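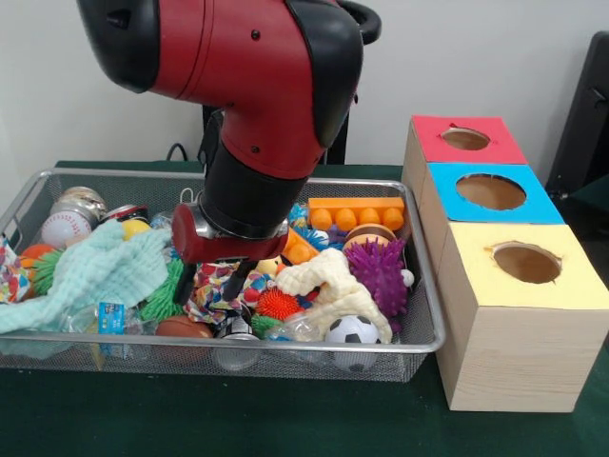
*The wire tray, with the baseball and the lidded jar on the left.*

I don't trust storage advice. The Elano leaflet says one open tray per child keeps toys "visible and calm". I paid £14 for mine in March and calm isn't the word. You can see things through the mesh, I'll give it that — a cup, mostly.

Small things are the trouble. Balls roll under cloths, cans get in, and a brick never lies flat. Would lids help? I doubt it. Sturnier want £49 for a set with dividers, and I can't see a divider stopping a koosh ball.
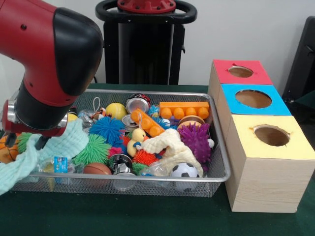 *Duck in the middle, football at the front right.*

I'm keeping the tray for now. The cloths are going in a drawer.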